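Speaker notes: What the Founders Say They Read
Evening session, Tadow library annex. 28 minutes plus questions.

Slide 1. Title

Wait for the door to close. Say thanks, skip the biography, it's in the program.

Open with the question straight away: how many of you have bought a book after somebody rich said it changed their life? Let the hands go up. Put mine up too. I own 2 of these books in duplicate, which should tell you how well I remember reading them.

Say what the talk is. I went through published reading lists from company founders and senior tech people, the kind you find under headlines like "Read these to think like a CEO." I wanted to know if the lists are any good as lists. I'm not here to tell anyone to stop reading.

Slide 2. Where the lists come from

I kept a spreadsheet. 477 recommendations by the time I quit, counting repeats. Say clearly that this is one person with a spreadsheet and too many evenings, so please don't quote it as research.

Three things to mention about sources:

Many lists trace back to a single interview. Somebody mentions a book in passing, a website writes it up, another website copies the first, and five years later it's a "lifelong favorite."

Some lists were put together by the company's press people. You can usually tell by how closely the books match whatever the company sells.

A few are real. They have odd things on them, like a gardening manual or a bad thriller. I trust those more.

Slide 3. The Skirkholm list

Spend time here. Skirkholm, the shipping software firm, put out a staff reading list with its founder's name on it. Read the heading aloud, slowly: "The books that built us."

Then ask when they were built. The company was running before several of the titles were in print. So at least some of those books didn't build anything. Pause. Don't go for the laugh, it comes on its own or it doesn't.

Be fair to them. It's a decent list, and the two histories of container ports are very good. I'd have been happy with "Books we like."

Slide 4. The science fiction problem

This is the longest part. Watch the clock.

Nearly every list has science fiction on it, and nearly every founder says the same thing about it: I read this as a kid and it made me want to build the future. Maybe so. A lot of kids read the same paperbacks and went on to fix roofs or teach math, and we don't ask them for a list. We only hear from the ones who got rich, and then we credit the books.

Second point. Plenty of those novels are warnings. The company in the story is the villain. When somebody tells you a book like that inspired the business plan, it's reasonable to ask how far they got.

Third point, shorter. Machines in novels tend to arrive finished. They walk in and talk. Real machines get built by people who spend months on a wrist joint, and I haven't found a novel on any of the lists that covers the months.

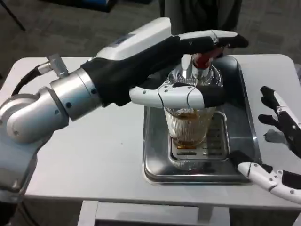 Slide 5. Biographies

Founders recommend biographies of other founders. It goes round in a circle. I tried drawing the circle and gave up, so there's no chart, sorry.

The trouble with these books is the shape. Hard childhood, early failure, stubbornness, money. Stubborn people who failed are mostly not written up. Use the Reseo example: the Reseo memoir spends 400 pages on persistence and one paragraph on the family loan. Find the paragraph before the talk and bookmark it -- it's funnier read than described.

If someone objects that persistence matters, agree. It does. I just want the loan in chapter one.

Slide 6. How many books, really?

The "book a week" claim. I don't believe most of these. Running a company takes all day, by their own account, and the same lists tell us they're up at 5 a.m. for exercise. Skimming is fine. Audiobooks at double speed are fine. Just call it that.

(Cut this slide if we're behind.)

Slide 7. What I'd use instead

Manalo, the secondhand shop by the station, keeps a shelf of books that customers brought back and then bought again. I've had better luck with it than with any list tonight. Ask a librarian. Ask a friend what they quit halfway through, and why.

And if a list does catch your eye, look for the odd one out. Start there.

Slide 8. Questions

Leave the spreadsheet address up. Repeat each question for the back row. Someone will ask which founder has the best taste -- say the one with the gardening manual, and move on.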